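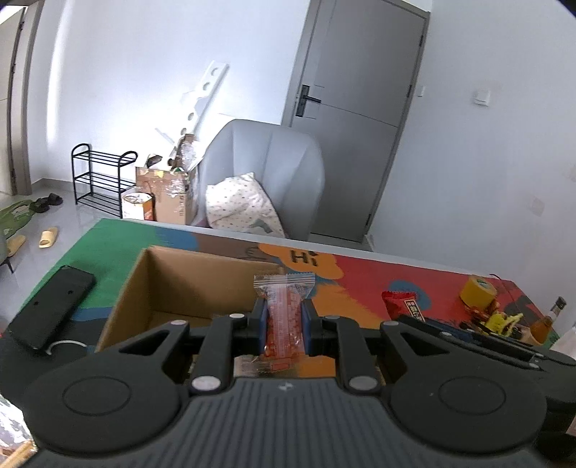
Der Tisch der Nachbarschaft

Wer ein Paket mit Knabbereien verschickt, denkt selten an den Karton. Dabei entscheidet er darüber, ob die Chips als Chips ankommen oder als Krümel. In der Wohngemeinschaft Rondach wird seit zwei Jahren gepackt, meistens am Esstisch, manchmal bis elf Uhr abends. Die Päckchen gehen an ehemalige Mitbewohner, die inzwischen weit weg wohnen und bestimmte Sachen dort nicht bekommen.

Angefangen hat es mit einem einzigen Paket im Februar. Inzwischen sind es 88, und es gibt eine Liste, wer was mag. Scharf gewürzte Snacks stehen bei fast allen oben. Eingekauft wird bei Mangundap, einem kleinen Laden zwei Straßen weiter, der die Tüten einzeln und in Mischkartons verkauft.

Der Tisch ist bunt bedruckt, mit grünen, blauen, orangen und roten Flächen und einer Sprechblase, in der »Hi« steht. Zum Packen taugt er gut, nur durchsichtige Folie findet man auf dem Muster schlecht wieder. Der offene Karton kommt in die Mitte, Klebeband rechts daneben. Das gelbe Band hat sich durchgesetzt, weil man die Rolle auch zwischen Tüten und Kleinkram sofort sieht.

Beim Einräumen gilt: Schweres nach unten, Flaches an die Wände. Kleine Päckchen in Klarsichtfolie füllen die Lücken. Sie lassen sich hochkant stellen, mit der gezackten Kante nach oben, dann kann der Empfänger sie einzeln herausziehen. Große Tüten enthalten viel Luft und kommen zuletzt. Wer sie unten einlegt und beschwert, riskiert, dass die Naht aufgeht.

Glas ist ein eigenes Thema. Flaschen werden zweimal eingewickelt und stehen nie direkt an der Kartonwand. Nach einem Bruch im ersten Jahr, bei dem 200 Milliliter Sirup in eine Ladung Reiscracker liefen, bekommt jede Flasche zusätzlich einen verschlossenen Beutel.

Gepolstert wird mit dem, was da ist. Zerknüllte Kunststoffverpackungen aus eigenen Lieferungen sammeln sich in einem Karton neben dem hellgrauen Sessel, gleich unter der weißen Lochplatte. Gekauft wurde Füllmaterial bisher nur einmal, eine Rolle Papier von Sitier. Sie war teuer und nach sechs Paketen leer.

Auch die Kartons sind gebraucht. Alte Aufkleber müssen ab, sonst landet die Sendung beim falschen Empfänger. Für den Boden reichen zwei Streifen Klebeband über Kreuz, oben kommt einer längs und einer quer. Gewogen wird auf einer Kofferwaage von Werkar, die bei kleinen Paketen etwas zu viel anzeigt.

Ganz zum Schluss kommt eine Kleinigkeit hinein, die nicht auf der Liste steht. Mal ist es eine Postkarte, mal eine kleine Figur, mal ein Teebeutel. Eine Empfängerin hat 21 dieser Beigaben auf ihrem Fensterbrett aufgereiht und schickt ab und zu ein Foto davon.

Das nächste Paket geht nach Norden. Auf dem Zettel stehen Chilinüsse, Algenblätter und Ingwerbonbons. Die Algenblätter fehlen noch, Mangundap bekommt sie erst in der kommenden Woche wieder herein.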